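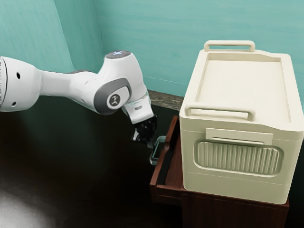

4.2 How people named their files once the paper had gone

When we began visiting the offices at Rollton, we rather expected that most of our time would go on the scanning itself, and that the naming of files would be a small matter to tidy up at the end. In the event the naming took up nearly the whole of the spring. The archive handed over to us held 3,087 scanned letters, invoices and delivery notes, and 255 of these still carried the name the scanner had given them, a string of digits that meant nothing to the people who had to find them again.

Figure 5. A partly open wooden drawer in a dark wooden cabinet (computer rendering).

We are very grateful to the staff, who put up with our questions over a good many cups of tea and were generous in explaining habits they had never had cause to put into words. Several of them named a scan after the place where the paper copy used to live, so that "second drawer, blue folder" turned up as a file name long after the folder itself had been emptied. Others went by the sender, and spelled the sender however it came to mind that day: Šimko appears in the archive with and without its accent, and the search tool treated the two as different firms. Parisis fared better, being harder to spell in more than one way, though one clerk liked to shorten it.

Following a suggestion from Teun Geerts, we then asked five members of staff to rename a small batch of scans using the Gestness scheme, in which the date comes first, then the sender, then a word or two of the person's own choosing. They took to the first two parts quickly and, we were pleased to see, with some enjoyment. The free words at the end caused more trouble, and we return to them in the next section, along with the matter of letters that had been scanned twice.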